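**Ticket:** Pevolo Reservations, agent desktop
**Opened:** February 22, 2019
**Priority:** 2
**Component:** Hold queue / fare release
**Status:** Resolved, monitoring

**Summary**

Group holds placed by phone agents are released before the ticketing deadline shown on the agent screen. The caller is quoted one time limit and the inventory system applies another. Individual bookings are not affected.

**Environment**

- Agent desktop: Pevolo, current release
- Inventory connector: Vorka
- Site: Hulme call center, group desk only
- Open group holds at time of report: 640

**Steps to reproduce**

1. Open a new group record with 11 or more passengers.
2. Place the hold and leave the deposit field blank.
3. Set the ticketing deadline to any time after midnight, local.
4. Save, then close the record from the queue view.
5. Check the hold in Vorka the next morning.

Expected: hold active until the deadline on the agent screen.
Result: hold released 18 hours early. The agent screen still shows it as active until someone opens the record.

**Log**

Restarted the connector service. No change. New test holds still carried the wrong release time.

Compared the saved record with the message sent to Vorka. The deadline leaves Pevolo as a local time with no offset. Vorka reads it as the time zone of the host airline and then applies its own group cutoff on top. Two separate errors, added together.

Individual bookings go out through an older message type that includes the offset, so they arrive correctly. The group message was changed in November, when the deposit field became optional. Holds with a deposit entered still use the older type. This explains why the day shift did not see the fault: they take deposits on the first call.

Tested a manual workaround. Entering a deposit of zero forces the older message type and the deadline is kept. Leaving the field blank does not. 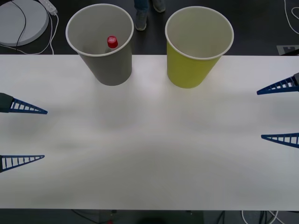 Ademir Bittencourt replied that zero deposit works on his queue too, but the record then drops into the refund report overnight and has to be cleared by hand. He asked for a proper fix before the Bravex charter block opens, as those records are all groups and all phone sales.

Agreed. The workaround stays in place for existing holds only. Agents should not use it on records that already have a payment attached — the zero overwrites the amount on screen, although the payment itself is kept.

Connector mapping updated. The group message now sends the offset. The group cutoff in Vorka is set to ignore any record that carries its own deadline.

Reran the steps above with a blank deposit, a zero deposit and a full deposit. All three kept the correct deadline. Repeated the blank deposit test with a deadline before midnight, same result.

**Open items**

- Holds created before the fix keep the old release time. They must be opened and saved again, one at a time. There is no batch tool for this.
- Queue view refreshes every 90 minutes, so a released hold can still look active. Raised as a separate ticket.
- Refund report: zero-deposit records to be filtered out. Waiting on the report owner.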